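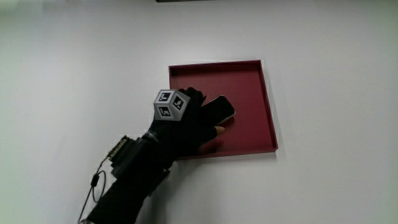 Dark red tray on a white surface

From: Marwa Kamel
To: Cluststead listeners' list
Date: July 21, 2021
Subject: Re: Thiele reissue, which pressing?

On the Cluststead list, Owen wrote:
> Has anyone heard both versions of the second Thiele album? I have
> the old CD, and the shop in Burmont has the new vinyl at a price
> that makes me want to ask first. Is the long version of
> "Plirkerbridge" on it, or the radio edit? The sleeve doesn't say.

Owen,

I have both. The vinyl has the long version, and it closes side two. You get the whole organ section and the bit where the drummer comes back in early. The radio edit was only ever on the single, as far as I know.

The sound is a mixed bag. Bass is fuller than on the CD and the vocals sit further back, which suits the slow songs. The last few minutes of side two are a little dull on my copy — there is more than 15 minutes of music before you get there, and the cymbals suffer for it. My brother's copy is the same, so I don't think mine is a bad one.

The pressing was 1000 copies and the shop told me in March that they had been sent 80. I wouldn't leave it too long if you want one. The insert has the lyrics but drops the band photos from the CD booklet, so keep the old one.

If it is only the long "Plirkerbridge" you are after, check your CD first. Mine has it as a hidden track after the silence at the end.

Does anyone know whether the first album is getting the same treatment? I asked at the shop and they had heard nothing.

Marwa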